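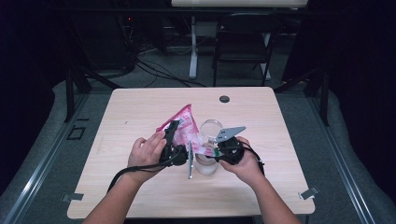
Automation and the packing room at Hurico
Student project report, Work and Technology module
Submitted Jul 18, 2021

1. What I set out to do

My question was what happens to the people in a workplace when part of their job is handed over to a machine, or is being got ready to be. The brochures say staff are "freed up for more rewarding tasks". I wanted to find out which tasks, and who gets them.

Hurico packs mixed snack boxes for offices. It has two sites, Mottram and Kevell, and over 50 people work in packing between them. The firm is preparing to bring in a picking system called Puvby. Before that can happen, staff at Mottram spend part of their shift doing ordinary handling jobs with hand-held grippers, so that the movements can be recorded and used for training. I was allowed 4 visits and spoke to packers on each. I agreed not to name anyone.

2. What the work is like now

A packer picks up a bag by feel. Several told me they know from the first touch whether a bag has lost its air, and they put it to one side without stopping. With a gripper in each hand this is gone. A soft bag folds up when the jaws close, and a glass has to be treated quite differently from a crisp packet. People who are fast at the packing bench were slow at the recording table, and some of them minded.

Opinions were mixed. Two packers liked the change because they could sit down between goes. One said it was the first time the firm had shown any interest in how she did her job. Another asked why, in that case, it had not put her pay up. I could not find an answer to that. Recording is paid at the normal packing rate, and it does not count towards the packing bonus, so a person who is good at it and gets asked often can end the month with less.

3. What the firm says

The manager I interviewed said no jobs would go. When I asked if that was in writing, I was told it was "the intention". The slides I was shown compare Puvby with a packer on speed, using boxes of one product only. Mixed boxes are most of what Mottram sends out. I asked for the figures on mixed boxes and was told they would be ready in December, so they are not in this report.

The slides also leave out the time spent clearing up after a bad pick. At Kevell, where an older sealing machine went in before any of this, packers said their job had become waiting for it to jam. It is lighter work than before. They also described it as lonelier, as the benches were moved apart to make room.

4. What I think

I do not doubt that a machine could learn to move a bag from one place to another. I doubt the claim that this leaves the rest of the job as it was. Checking, sorting and noticing are done at the same moment as lifting, and nothing I was shown says who will do them afterwards.

5. Weak points

All my visits were in the daytime and I never saw a night shift. Packers were picked for me by their team leader. I spent much less time at Kevell than at Mottram, and what I say about the sealing machine rests on conversations in the canteen.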